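Do the rules fit the bench? A report on checking a lab automation task against written good practice

Haiyan Hao
Final year project, submitted Jan 28, 2022

1. Why I chose this

Every guide to automating lab work that I read says much the same thing. Label your positions, agree on one way of naming them, keep the start control where it can be reached, and write down what counts as finished. I don't disagree with any of it. My doubt is whether a rule that sounds sensible on paper tells you anything useful about a task a robot has to do, or whether it mostly helps people fill in forms.

The department uses a checklist called Flisix, which has 18 rules. I took the four that deal with layout and labelling and tried to apply them to a simulated bench task, where a peg has to sit in a named hole of a perforated-panel type of device. The simulation was built in Balex.

2. What the rules ask for

Rule 3 says that each position must have a name that can be read "from the working side". It doesn't say whose working side. A person standing at the bench has one, but an arm may come in from anywhere, and the camera may be somewhere else again. I asked two people on my course to mark the same layout against this rule. One passed it and one failed it, and I could see why in both cases.

Rule 7 says rows and columns must follow a single scheme. Letters for rows and numbers for columns is fine, and our block does that. The trouble is that "first column" then gets written into task instructions by people who count from the left out of habit. From the view I used, the numbers run from 6 on the left to 1 on the right and are all upside down, so the purple peg at the far right of the second row is in column 1. Anyone counting from the left would call it column 6 and be quite sure of themselves.
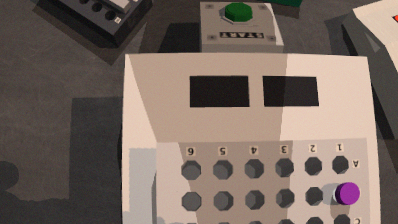 3. What I tested

I ran 418 trials with instructions that gave the printed label and the same number with instructions that said things like "second row, last hole". I scored a trial as correct only if the peg ended up in the hole the writer of the instruction had meant. Rule 12 says the success test should be "clear and agreed", so I wrote mine down before starting and did not change it.

Label instructions did better. I would be careful with that result. I wrote all the instructions myself, and I knew which way round the block was.

4. Problems with the checklist

The start control rule, Rule 15, asks only that the button is marked and within reach. Ours reads START, so it passes. The rule has nothing to say about which way up the word should be.

I also think a pass mark hides too much. A layout can meet all four rules and still leave two readers with different ideas of where column 1 is. I would replace Rule 3 with one that makes the writer state the viewpoint, and I would ban "left", "right", "first" and "last" from task instructions altogether. I plan to try this again in May, with instructions written by other people.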